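Plastic tablecloth

A plastic tablecloth is a sheet of flexible plastic laid over a table to protect it from food, water, ink, glue and guests. It is found in kitchens, canteens, church halls and rented rooms, usually on top of a table that somebody thought worth protecting, and quite often on top of one that nobody would miss. It differs from oilcloth, its older relative, which is a woven fabric treated with oil and which costs more and smells of it.

Terminology

In everyday British use the words "plastic tablecloth", "wipe-clean cloth" and "wipeable" are used for the same article. Sellers prefer "table cover". The thin throwaway kind sold for birthdays is generally treated as a separate thing, although many households wash it and put it back in the drawer, where it joins the earlier ones.

Material and sizes

Most cloths are made from PVC or a similar soft plastic, either plain or with a thin fleecy backing that stops them sliding. Unbacked cloths are cheaper, lighter and more inclined to leave the table when a sleeve does. Cloth sold from the roll is 54 inches wide in the older shops, and the buyer asks for a length. The Stellanport market trader Erasto Mussa kept 8 patterns on the roll and was known for cutting generously, a habit his customers praised and his successors did not continue. Longer pieces, up to 300 centimetres, are used on trestles and on two tables pushed together in the hope of looking like one.

Creases

A new cloth is normally sold folded and keeps the memory of it. The fold lines form a grid that may last for months, and in a cold room for the life of the cloth. Remedies include warm water, a hairdryer, leaving the cloth in the sun, and stacking heavy crockery on the worst places. Ironing is widely advised against and widely attempted. Shabani Makori's household handbook, Urio, recommends a low heat through a tea towel and then devotes a longer passage to cleaning the iron.

Printed decoration

Plain cloths exist but have never sold as well as printed ones. Fruit is the commonest subject, followed by flowers, checks and imitation lace. Fruit is drawn large and in perfect condition, and it is not always easy to say which fruit is meant: a round orange one with green leaves may be taken for a persimmon in one house and a tomato in the next. Good wishes are also popular, in English, in Chinese-style lettering or in both on the same cloth. They tend to be printed near the edges and corners, so that the diner wished well is whoever has the seat nobody wanted.

Designers rarely consider what will stand on the cloth. Blue floral china over orange fruit is an ordinary sight, and matching the two is regarded in most homes as a sign of too much free time.

Care

The cloth is wiped with a damp sponge and a little washing-up liquid. Turmeric, beetroot and ballpoint pen are usually permanent. Hot pans leave a ring, a shine or a hole, in rising order of regret. The overhang collects crumbs along its lower edge and is traditionally cleaned when visitors are already at the door. In Prirkport, old cloths are passed on to the shed in January, cut up to line shelves and cover seed trays.

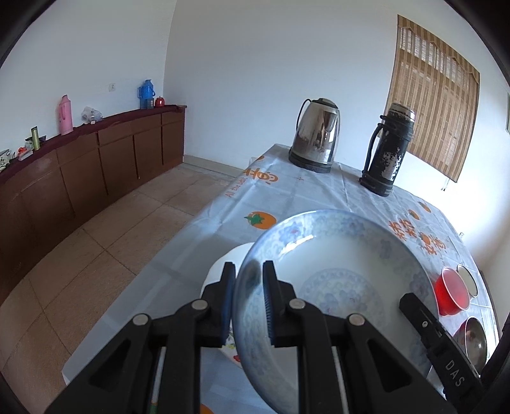
Floral bowl over a creased, printed plastic tablecloth.

Related articles
Oilcloth
Placemat
Trestle table
Shelf liner
Studach weave
Tea towel
Doily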